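Checking Whether a Robot Is Ready for a Small Household Chore
Prokutia Home Task Guide, updated 25/06/2025

Changing the batteries in a toy is a useful test for a household machine. The parts are light, the tools are small, and both hands are needed at once. Record a person doing the job before any robot trial begins.
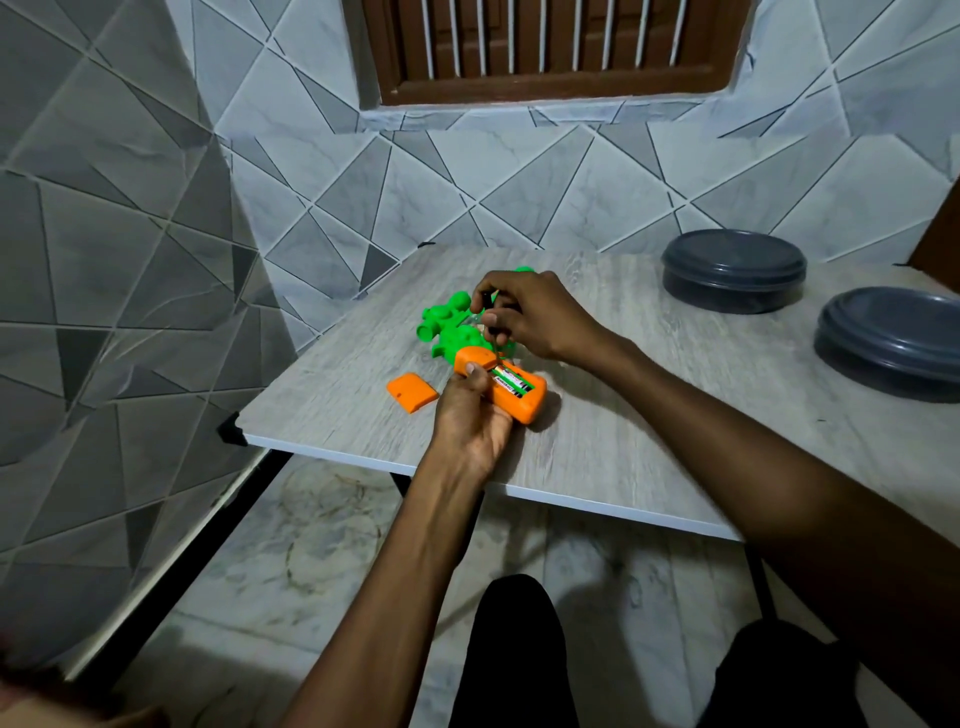
Most machines tested under the Lozano protocol can pick up a screwdriver. Far fewer can keep its tip in a screw head while the other hand steadies the work. Score these two skills separately.

Step 1. Set the limits
Allow 90 seconds for each attempt and stop after 3 failures. A trainee arm may need up to 500 attempts before its results settle.

Step 2. Add a second object
Place lidded containers on the same table. A round lid calls for a wide grip and steady pressure – a different demand from the screwdriver. The machine should change grips without help and leave the other items where they are. 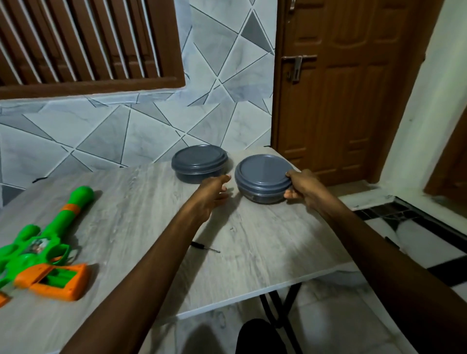

Step 3. Record the result
Enter each attempt on the Jirach score sheet as complete, partial or failed. In the April trials at Clivby, no machine finished the full chore unaided. Units that fail should return to single-hand practice before they are tested again.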